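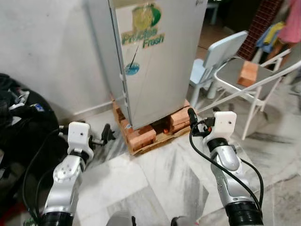
A refrigerator on bricks, next to the wall.

Cooking for one: a talk with the teacher of the Famano course

The teacher of the Famano cooking course in Nakley did not want her name in this article. "Write about the food," she told me on the phone, before we had even agreed on a day to meet. So I will call her only the teacher, as her pupils do.

We met in the afternoon, after her class. She had half a cabbage in a cloth bag and she put it on the chair beside her, like a guest. Her course is for people who live alone and who have stopped cooking, or who never began. It has seven lessons. The next group starts in May, and it is already full.

I asked her why a person who can read a recipe should need a course for this. "Because the recipe is for four," she said. "You divide by four, and then you have a quarter of an egg. So you make the whole thing, and you eat it from Monday, and by the end you hate it. Then you buy bread and cheese for one month."

She was in this situation herself when she moved to Nakley for a job at Ruppert, the paper company. She had a room with one cooking plate and a small refrigerator, and she came home late from the shift. For the first winter she ate mostly soup from packets. She does not speak badly of these soups. "They were warm," she said. "But I noticed that I did not sit down anymore to eat. I was standing with the cup."

The first lesson has no cooking in it at all. The pupils bring a paper where they have written everything that is in their kitchen, also the old jars, and they must plan five dinners from it with only a few things to buy. Some pupils are ashamed of the list. One man had eleven kinds of mustard — she asked me to say that he gave permission for this to be printed.

Her oldest pupil until now was 87 years old and had cooked all her life for a large family. I thought that such a person would have nothing to learn. "She had the most difficulty," the teacher said. "Her hand knew only the big pot. She took the rice without looking, and it was rice for the whole street. We bought her a small pot, and she was angry with the pot for two weeks."

The teacher's own method is to cook parts and leave the meals for later. She boils beans on one day and roasts a tray of roots on another. An onion is always fried whole, never half, and what is left goes in a glass with a lid. From these parts she can make something in the evening in the time that the pasta needs. She puts the things that must be eaten first at eye level in the refrigerator, and the butter and the mustard can live lower down.
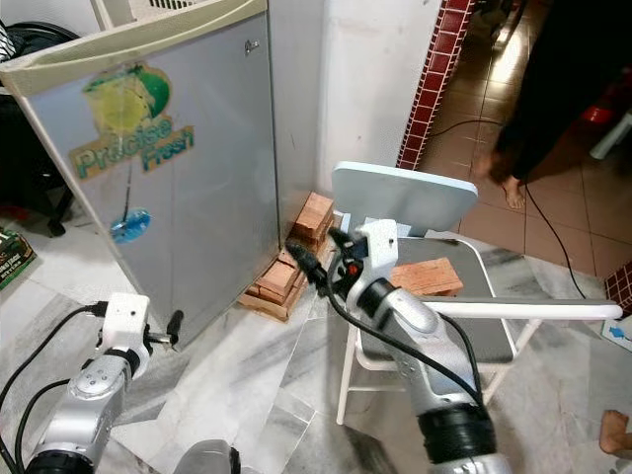 According to one former pupil, this is all too much organization for a tired person, and frozen vegetables do the same work with less thinking. He took the whole course and still sends the teacher photos of his peas. "I learned to make the omelet," he told me. "The omelet was worth it. The beans I buy in a can."

When I repeated this to the teacher, she was not offended. She uses canned beans too, when she forgets to soak the dry ones. What she does not accept is the dinner on the sofa with the telephone in the other hand. For her the table is part of the recipe, even if the table is small and has letters on it.

She also writes a short letter by e-mail with one recipe, and it has now 3000 readers, many more than can ever come to the course. The supermarket Ondex once asked if it could pay for a place in it. She said no, because then she would have to write about Ondex tomatoes in January.

I asked what she was going to make with the cabbage. She looked at the bag and thought about it. A quarter would go in the pan with caraway and a little vinegar, she said, and for the rest she had no plan yet. "Do you want a piece?" she asked me, and I took one home.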